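CLALLCOMBE HOUSE RESIDENTIAL HALL
Room and Common Area Safety Inspection
Checklist with Inspector's Comments

Building: Stimska Wing, ground floor and second floor
Inspector: Florencia Cisternas
Date of inspection: 21st March
Type of inspection: Scheduled, with residents given written notice
Ratings used: S (satisfactory), A (attention needed), U (unsatisfactory, work order raised), N/A (not applicable)

Items rated S carry a comment only where the inspector considered one useful. Items rated A must be closed by the hall office before the next scheduled inspection. Items rated U have been passed to Bangash Building Services under the existing maintenance agreement.

SECTION 1. EXITS AND ESCAPE ROUTES

1.1 Exit doors open fully and without a key from the inside. S

1.2 Corridors clear of furniture, bicycles and stored goods. A
Comment: A clothes rack and two boxes of books were standing outside Room 12. The resident moved them into the room during the visit. The hall office is asked to repeat the corridor notice at the start of each term, as the same point was recorded last year.

1.3 Exit signs lit and readable from the far end of the corridor. S

1.4 Fire doors close fully on their own from any position. U
Comment: The door at the head of the north stairs stops short of the latch when released gently. It closes when released from wide open. The closer needs adjusting or replacing. Until this is done, staff on evening rounds are to check that the door is shut.

1.5 Evacuation plan posted on each floor. S
Comment: The ground floor plan still shows the old laundry entrance. The exits are marked correctly, and the rating is not affected, but a corrected plan should be printed.

SECTION 2. FIRE DETECTION AND EQUIPMENT

2.1 Smoke detectors present in every sleeping room. S

2.2 Detectors uncovered and free of paint, tape or hanging items. A
Comment: In Room 4 a string of paper decorations had been tied to the base of the detector. It was taken down by the resident on request. No damage to the unit was found.

2.3 Extinguishers in place, with seal and pin present. S

2.4 Extinguisher service tags within date. A
Comment: The tag on the unit beside the second floor kitchen is faded and the service month cannot be read. The service log in the hall office shows the unit to be within date. Request a new tag from the contractor.

2.5 Fire blanket mounted in each shared kitchen. S

SECTION 3. ELECTRICAL

3.1 Outlets and switch plates whole and firmly fixed. U
Comment: Cracked plate behind the desk in Room 32. The resident has been told not to use this outlet, and a second outlet on the opposite wall is available.

3.2 No extension cords run under rugs, mattresses or doors. A
Comment: One cord was found under a rug in the ground floor lounge, feeding the floor lamp. The lamp should be moved nearer to the wall outlet. The cord has been withdrawn and is held at the hall office.

3.3 Power strips of an approved type and not plugged into one another. S

3.4 No space heaters, hot plates or open-coil devices in sleeping rooms. S

SECTION 4. SLEEPING ROOMS

4.1 Bed frame sound, with no loose slats or sharp edges. S

4.2 Bed placed clear of the heater by the distance stated in the hall rules. A
Comment: Three beds on the second floor had been pushed against the heater cover, apparently to make space for desks. All were pulled back during the visit. The Cumton furniture layout, adopted for the east rooms, avoids this problem and is recommended for the whole floor.

4.3 Bedding and loose fabric kept off heaters, lamps and power strips. S
Comment: Residents are reminded that bedding should stay on the bed, including on laundry days. Fabric draped over a lamp or heater will be treated as a breach of the hall rules, even if the appliance is switched off.

4.4 Window opens, and the restrictor is fitted above ground floor level. S
Comment: The window in Room 3 is stiff but opens fully. Lubricate at the next routine visit.

4.5 Closet shelves and wall hooks secure. S

SECTION 5. SHARED KITCHENS AND LAUNDRY

5.1 Range hood filters clean. U
Comment: Heavy grease on the second floor filter. Cleaning is listed as a monthly task, but the sheet on the wall has no entry for March. The filter is to be cleaned or replaced before the range is used again.

5.2 Dryer lint screens emptied and the exhaust duct attached. S

5.3 Floor dry and free of trip hazards. A
Comment: The mat in front of the sink curls at one corner. Remove and replace with a flat rubber-backed mat.

5.4 Cleaning products stored in the locked cabinet. S

SECTION 6. FOLLOW-UP

Work orders have been raised for items 1.4, 3.1 and 5.1. The hall office will confirm completion in writing and attach the contractor's sheet to this form. Items rated A may be closed by the duty manager, whose initials and the date of closure are to be entered in the building register.

Residents who wish to question a comment about their room may do so through the hall office. A copy of this checklist is kept at the front desk - please do not remove it.

Signed: Florencia Cisternas, Inspector
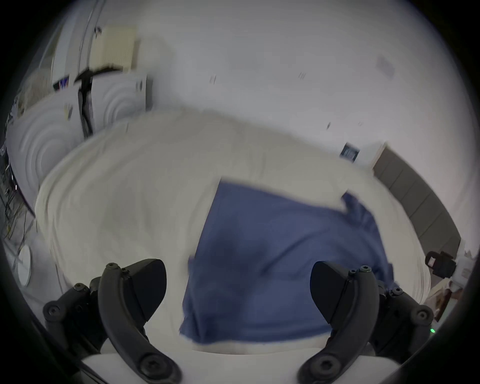
Item 4.3, bedding: white sheet with navy-blue cloth on top.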